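Rilleo Study: Frequently Asked Questions

These questions have been put to the Stusham laboratory since the first results of the Rilleo study were released in September. The answers apply to the method as it stands at present and will be revised when the second phase is complete.

What is the Rilleo study?

Rilleo is a method for teaching a robot arm to place light, irregular objects in open containers. It was developed at Stusham with support from Timmermans, which supplied the test objects and containers. The study asks whether a robot can learn such a task from a small number of recorded demonstrations if it is also taught to recognise when the task is finished.

How does it differ from earlier work?

In most comparable methods the robot learns only which movement to make next. Rilleo trains a second, smaller model alongside the first. This model looks at the current views and gives a single score for how far the task has progressed. The score is used to decide whether to continue, to try again or to stop.

How many demonstrations were used?

The bread and basket task was trained on 236 demonstrations, each given by a person guiding the arm remotely. A further 10 were set aside and used only to check the progress score. The complete Rilleo collection, covering all tasks, holds 3,000 demonstrations.

What does the robot see?

It receives views from a fixed camera at the workspace and from small cameras mounted at the wrist or gripper. All views are passed to both models at the same moment. No depth sensor is used, and the position of the basket is not given to the robot in advance.

Views from the bread and basket task, from fixed and gripper-mounted cameras: 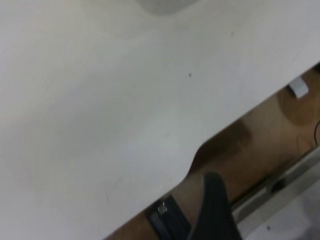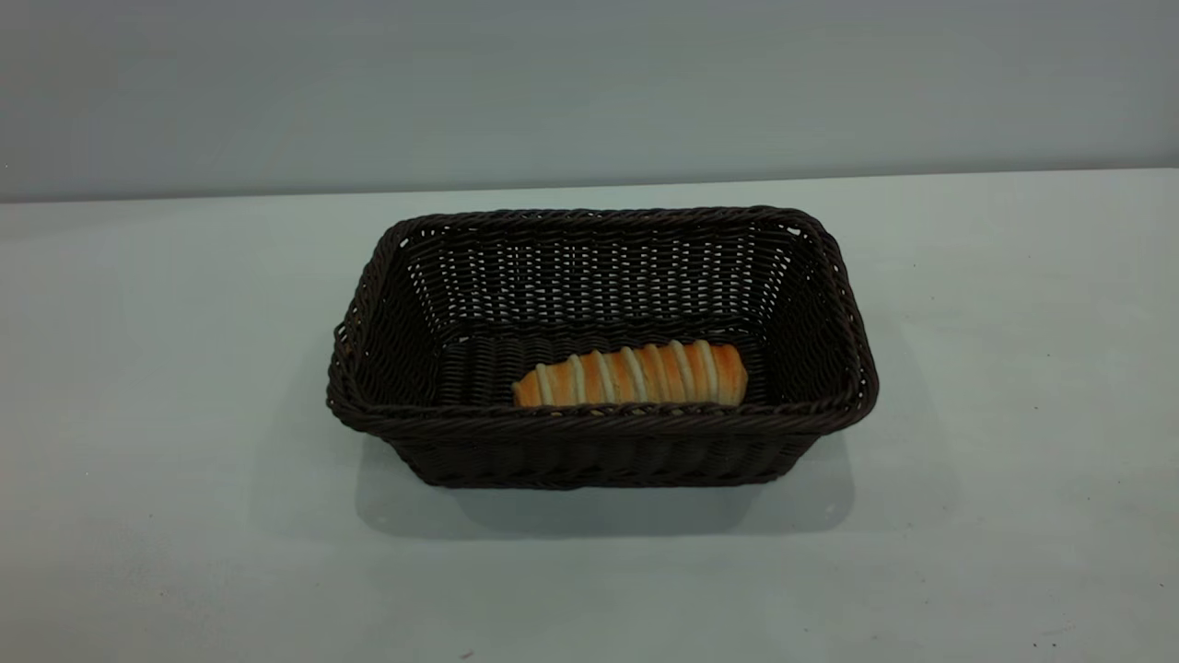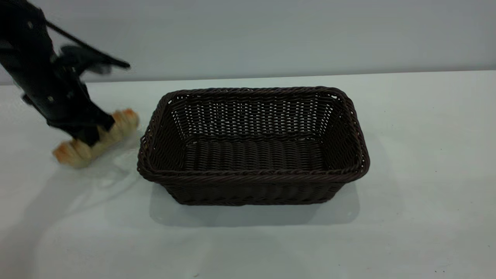
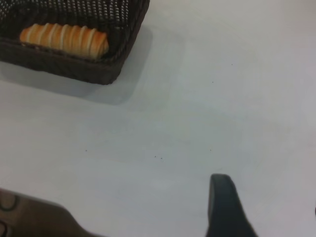
Why was bread chosen as a test object?

A roll varies in outline along its length and has no flat face by which it can be lifted. It must also be set down at an angle that suits the container. A method that works only with blocks and boxes is of limited use to the kitchens and packing lines that have shown interest in this work.

What counts as a success?

A trial is successful if the object lies wholly inside the container and the gripper has let go of it. The container may shift slightly on the table, but it must remain upright. A person judges each trial from the recording and is not told which version of the method was in use.

What was the result?

With the progress score in use, the robot succeeded in 73 per cent of trials on the bread and basket task. Performance was lower with the score switched off, and the most common fault was that the arm carried on moving after the object had been released. Full tables are given in the technical report.

Where does the method fail?

Two kinds of failure remain frequent. In the first, the gripper takes hold of the object too near one end and the object swings as it is lifted. In the second, the progress score rises too early when the object is above the container but has not been released. The second fault is the subject of present work, and a revised way of labelling the recordings is being tested.

Can the method be used with a different arm?

It has been tested on one type of arm only. Partners at Tallden are preparing to repeat the study on different equipment, using the same instructions and the same rules for judging trials. Until that work has been reported, the laboratory makes no claim about other arms.

Are the recordings available?

Research groups may apply for access to the recordings and the trained models. Applicants are asked to state the purpose of their work and to agree to the terms of use. Commercial use requires a separate agreement. Recordings made during the second phase will be added after checking.

May the pictures on this page be reproduced?

Yes, for teaching and for non-commercial publications, provided that the Rilleo study is credited. Requests for larger copies should be sent to the Stusham laboratory office and should name the publication in which they will appear.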